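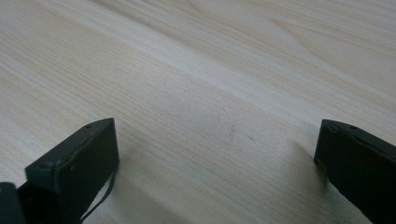 2월 작업 노트, 월요일 오후: 밝은 상판 마감 건

Adwoa가 이 상판은 이제 끝난 거 아니냐고 해서 다시 들여다봤다. 나는 아직 모르겠다. 색은 주문한 대로 아주 옅은 크림색이고, 결도 길고 촘촘하게 비스듬히 흐른다. 여기까지는 불만 없음. 문제는 빛을 받는 쪽이다. 허옇게 뜨면서 결이 거의 안 보인다. Nkrumah는 그냥 반사라고 한다. 그럴 수도 있다. 그런데 지난번 Sarpong 납품 때도 다들 반사라고 했고, 결국 두 장을 다시 갈았다.

의심 가는 것
- 사포 번호를 너무 일찍 올렸을 가능성. 기록에는 600에서 멈췄다고 되어 있는데, Ilango 작업대에 800짜리가 나와 있었다. 본인은 안 썼다고 함. 메모가 없으니 확인할 방법도 없다.
- Pliltis 백색 오일. 통에는 "나뭇결을 살려 준다"고 적혀 있다. 우리 시편에서는 오히려 결을 덮는 쪽이었다. 두 번째 도포 때 더 심했음.
- 조명. 창 쪽 블라인드를 내리고 봐야 하는데 오늘은 아무도 안 내렸다. 나 포함.

위쪽 무늬 이야기. 결이 넓어지면서 부드럽게 휘고 타원 비슷한 모양이 생기는 부분을 Verena는 제일 좋아한다. 고객도 좋아할 거라는데, 고객한테 물어본 사람은 없다. 반대로 촘촘한 줄무늬 쪽은 색이 조금 더 따뜻한 베이지로 보인다. 한 장 안에서 이 정도 차이는 나무니까 당연하다고 치자. 하지만 Rimik에서 온 옆 판과 붙여 놓았을 때도 당연해 보일지는 별개다. 붙여 보고 나서 말하자.

Litum 수성 바니시로 바꾸자는 의견도 나왔다. 황변이 없다는 설명을 그대로 믿자는 건데, 우리가 직접 본 건 건조 96시간짜리 시편뿐이다. 96시간 가지고 황변을 논하는 건 무리다. 창가에 두고 최소한 여름은 지나 봐야 한다.

할 일
1. 블라인드 내리고 측면등만 켠 상태로 다시 보기. 허연 띠가 등 위치를 따라 움직이면 Nkrumah 말이 맞는 것이고, 제자리에 남으면 표면 문제.
2. 자투리 5장에 각각 다른 조건으로 도포. 뒷면에 사포 번호, 오일 횟수, 이름까지 연필로 쓸 것. 지난번처럼 "A", "A-2", "진짜 A" 이러지 말 것.
3. 손톱으로 눌러 보는 시험은 꼭 자투리에만. 상판에 하지 말 것(Ilango).
4. Rimik 판 옆에 대고 색 비교. 형광등 아래와 창가에서 각각.

Esi는 내일 바로 포장하자고 했다. 1번과 4번이 끝나기 전에는 반대. 하루 늦는다고 계약이 깨지지는 않지만 얼룩진 상판은 되돌아온다. 운송비는 또 우리가 내겠지.

추가, 퇴근 전: Pliltis 통 뚜껑이 제대로 안 닫혀 있었다. 언제부터인지 아는 사람 없음. 이 통으로는 시편을 만들지 말고 새 통을 뜯을 것. 그러면 상판에 바른 것과 조건이 달라지는데, 이건 내일 Verena랑 다시 얘기.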